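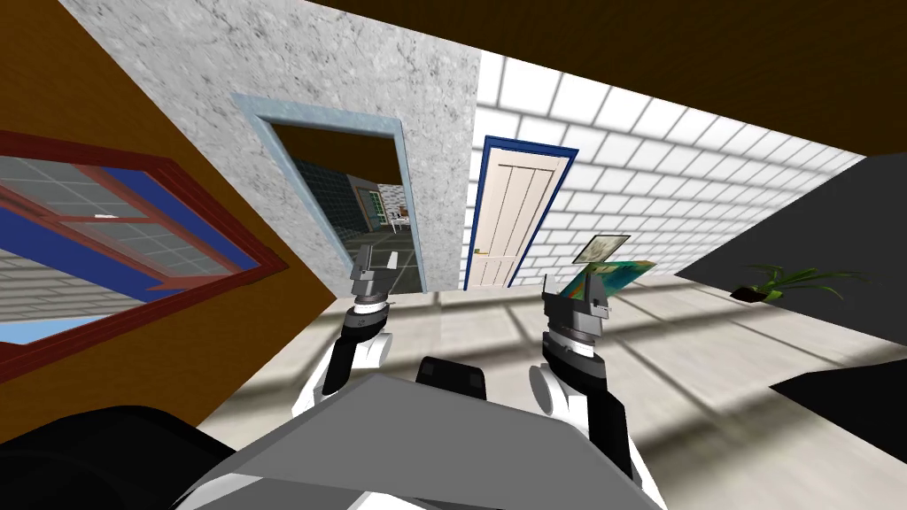
Household robots: your questions, answered without the sales patter

Last changed 6th August. Written by Ingeborg Thiele, with corrections from Niilo Kauppinen, who repairs these things for a living and likes them more than I do.

Can I buy a robot that does the housework?

You can buy one that does a piece of it. Floor cleaners are fine if you pick up after yourself first. Mowers are fine on a plain lawn. A machine with two arms that goes from room to room putting your belongings where they belong is another matter, and I wouldn't pay a deposit on one this year.

But I've seen films of them doing everything.

So have I. Ask three things of any film. Was it speeded up? Was a person steering from the next room? How many goes did they have before the one they kept? If the maker won't say, assume the answer you'd least like.

The picture at the top is a computer-made room. Does that count?

As practice, yes. Makers build rooms like that so the software can have its accidents cheaply. A two-armed robot can reach for a small coloured card in a made-up house all night long and no plaster gets chipped. What I object to is the step from there to the brochure. A drawn floor has no grit on it unless somebody draws the grit. The door sticks only if somebody thought to make it stick. When a firm quotes you a success rate, ask which sort of house it was measured in.

Why is picking up a card or a letter so hard?

Try it in oven gloves. A thin flat thing gives a pair of stiff fingers very little to get hold of, and if it's lying on a table there's no gap underneath. People slide it to the edge, or lift a corner with a fingernail, without thinking about it. Niilo says card is at least kinder than cloth, which changes shape the moment you touch it. I asked him about post on a doormat and he changed the subject.

What about doors?

An open doorway is mostly a question of width, and whether the arms are tucked in. A closed door with a small handle is several jobs in a row: find the handle, turn it, pull or push, keep hold, get the body round without clouting the frame. Then shut it again, if you have a cat.

Will it knock over my plants?

If they stand on the floor with long leaves sticking out, I'd move them. A leaf is hard for a machine to judge. It may treat it as a solid wall and refuse to go by, or pay it no attention at all. I've watched both in one afternoon.

Does sunlight matter?

More than you'd expect. Strips of bright light and shadow across pale tiles can confuse anything that finds its way by camera. Some makers say they've cured this. Ask to have the demonstration at the sunny end of the day.

Surely shops and workshops are further along?

They are, where the work has been laid out to suit the machine. At Wundport, where Reinhold Buschmann runs the packing floor, an arm puts boxes on pallets and does it well. The boxes are all one size. When they tried it on mixed returns it managed 12 items in the time a new starter did 100, and it needed a person standing by. They went back to people for returns. He means to try again in September with a different gripper, and has promised me the figures whichever way they fall.

A maker told me theirs gets it right nine times in ten. Isn't that good?

Work it out over a week. If a tidy-up takes 600 separate grabs, and plenty would, that leaves you with 60 things dropped, missed or squashed. Some of those will be socks. One might be your glasses.

Should I wait?

I would. Keep the money, and if you're curious, ask for a trial in your own house with your own mess left out. Hanne Arnardóttir did, and the firm cancelled twice. If you get further than she did, please write and tell me what it picked up.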